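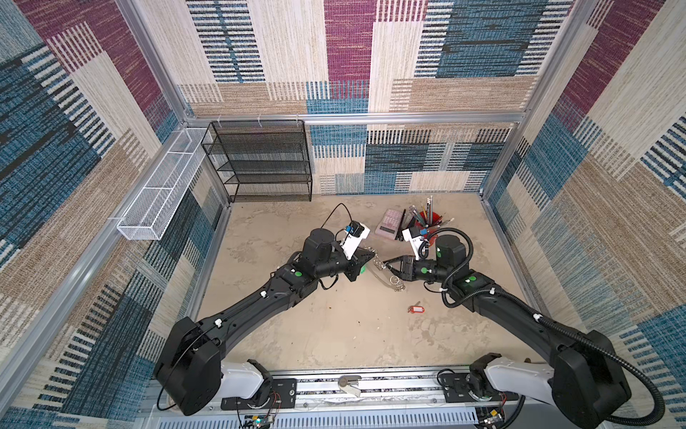

2020-07-19

Spent most of the morning on the newsletter for the massage room and got as far as the greeting. I've had the mailing list since February and sent it exactly nothing, so it isn't as if anyone is waiting! Catarina Carvalho keeps telling me to pick one small topic and stop trying to write a whole book on sleep. Small topic, right. I looked at the key ring dangling there between the two grippers and thought, well, keys - the thing you do the minute you get home. So that's the opening bit now: put your keys down, sit for 5 minutes, shoulders away from your ears, and only then look at the post. It reads all right. A bit bossy maybe.

The sign-up form is still the old one and asks for far too much (date of birth, why on earth did I want that?). I've cut it to name and email and put the link at the top of the booking page, where Lempi Hakala said it should have been all along.

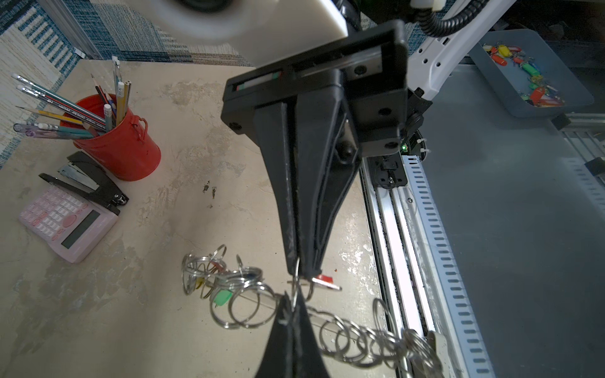
Then there's the question of what to offer people for joining. I was going to do ten per cent off a first treatment, but that brings in the bargain hunters and they never rebook. A little recording would be nicer, a breathing one, 16 minutes, made in the back room in Bratham when the road is quiet. I've tried two takes so far and I sound like a train announcement in both. Must drink some water first next time and not read it off the page.

Numbers, for my own record: 22 new names since I moved the link, which I'm ridiculously pleased with. Sent the draft round before lunch to see what people thought.
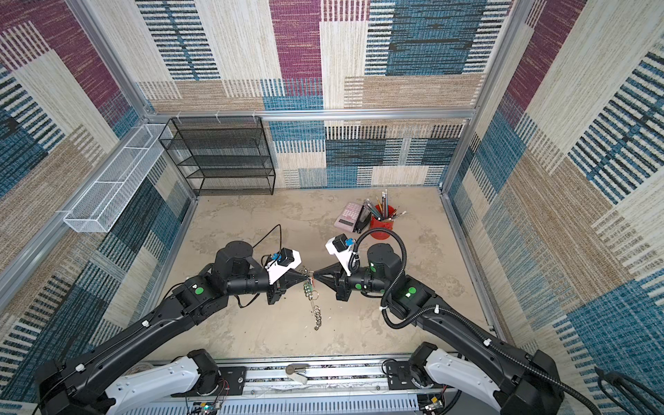

Paavo Suominen wrote back that the subject line was too long and he'd have deleted it on his phone without opening it, but he liked the part about sitting down, and could it go out in the evening when people are tired enough to want it? Evening it is, then. New subject line tomorrow, and I still need to ask Seija if she'll proofread.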